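Orkmont Bench Arm, Model 116

Home > Equipment > Arms and Grippers > Bench Arm 116

Price: $3,094
Availability: In stock, ships from the Menberg warehouse
Sold by: Pallbridge Equipment

Overview

The Orkmont Bench Arm 116 is a tabletop arm for light, repeated handling work. It bolts or clamps to a bench and comes with a two-finger gripper, a wrist camera, a controller and a hand-guided teaching mode. It is sold mainly to small shops, repair counters, test kitchens and school labs.

Most of the calls we get about this arm are from people who want to know whether it can take over a chore. The answer depends on the chore, so this page is longer than our usual listings. Please read the section on tasks before you order. The return terms are at the bottom.

What is in the box

Arm with clamp base
Two-finger parallel gripper, rubber-faced
Narrow finger set for small parts
Wrist camera with cable
Controller and power supply
Stop button on a 6-foot lead
Printed setup guide

A computer is not included. The controller connects by network cable and the software runs in a browser.

What it does well

Parts of the same shape, picked up from the same place and put down in another place. Our own packing bench uses one to move bottle caps from a tray to a capping fixture, and once the tray is set against its stops the job needs little attention.

It is also good at pressing, holding and turning. Customers use it to cycle switches and drawer slides, hold a part under a label printer, or stir a pot at a fixed height for a fixed time. Sorting by color or by outline works if the lighting stays the same and the pieces are not piled on each other.

In the house it can put dry plastic cups in a rack, wipe a marked section of countertop, and drop pet food into a bowl from a scoop. Each of these has to be taught in your own kitchen, and taught again if the furniture moves.

What it does not do yet

Laundry. The arm can grab a towel, but finding two corners of a towel in a heap is still hit or miss with the standard software. Fitted sheets do not work at all.

Mixed dishes. Glass and wet silverware slip in the rubber fingers. We do not cover breakage.

Tying, threading and sewing. This covers shoelaces, trash bag ties, buttons, hems and anything else where a soft strand has to be followed as it moves.

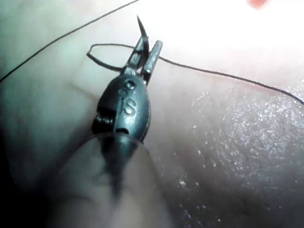

Sewing is the request we turn down most often, and it usually comes from upholstery and alterations shops. Many of those callers have seen surgical instruments at work and reason that a machine able to stitch tissue should be able to close a cushion seam. The two tools have little in common. A surgical gripper has narrow metal jaws that can clamp a thin curved needle with the point standing clear, and its wrist is jointed right behind the jaws. The 116 has a wrist that turns on two axes, and even the narrow finger set is much too blunt for a needle that size. Then there is the thread, which can lie in a loop next to the jaws on one side and run off slack on the other. The 116 has no way of tracking a strand like that. Surgical systems in hospital use are generally steered by a surgeon at a console, so they say little about what an arm can do on a bench by itself. The 116 is not a medical device and must not be used as one.

If you need seams closed in quantity, an ordinary industrial sewing machine with a feed guide costs less and will do it today. The arm can load flat, pre-cut pieces onto a tray beside the machine. That setup has worked for several of our customers, using the vacuum cup listed under accessories.

Specifications

Reach: 765 mm
Grip force: adjustable, up to 100 newtons
Axes: 6, including the two wrist axes
Mounting: clamp or four bolts
Power: standard wall outlet
Use: indoor, dry locations only

Setup

Plan on an afternoon for the first task. Mounting and wiring are quick. Teaching takes longer, and most of that time goes into deciding where things should sit so that they sit there every time. Tape, stops and shallow trays help more than any software setting we have tried.

Keep the camera away from windows. A bench that works at 9 a.m. can fail in the afternoon when sun hits the parts and the camera sees only glare. Shiny parts are the worst for this. A plain shop light with a diffuser solves most of it.

Accessories

Tejada vacuum cup kit, single cup, for flat sheet and cut fabric
Tejada soft finger set, for fruit and thin plastic
Bolt-down plate
Spare rubber faces, pack of four
Extension lead for stop button

The Tejada soft fingers replace the rubber-faced fingers and lower the usable grip force. Do not use them with parts that have sharp edges.

Software updates

Updates are free for the life of the arm. The January update added the countertop wiping routine and improved outline sorting. Cloth handling is offered as a test feature and is switched off by default.

Returns and support

Unused arms can be returned in the original carton. Arms that have been mounted are accepted with a restocking charge, provided the gripper and camera are undamaged. Before ordering, you can send us a short video of the task as you do it now, by hand, with the real parts. We will reply with a yes, a no, or a list of what would have to change on the bench.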